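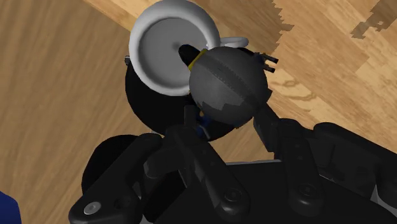
The gray mug, with its handle out to the right.

My sister gave me the walking shoes in September, and they sat in their box by the back door until the leaves were down. I had plenty of reasons. My knee was one, and the hill up to Zoseck was another, and the third was that I liked my mornings the way they were, with coffee and toast and then a little more toast.

What got me out in the end was the dog next door, who had watched me through the fence for so long that I felt I owed him something. I walked to the mailbox on the corner. It was 224 steps, and I sat down on the curb afterward like a woman who had crossed a desert.

The next morning I went past the mailbox as far as the Relora bakery — and yes, I went in, and yes, I came out with a bag. I told my sister on the phone and waited for the sermon. She only asked what kind. Cinnamon, I said, and she sighed with such longing that we both laughed until I had to put the phone down.

By Christmas I could get up the hill with six stops, and I had a favorite place for every one of them: the low wall, the bus bench, the gate with the peeling paint where an old man always told me it was downhill from there. It never was. I thanked him anyway, and he lifted his hat, and I went on up with my knee clicking and my scarf coming undone, wondering whether the bakery would still have any cinnamon left when I came back down.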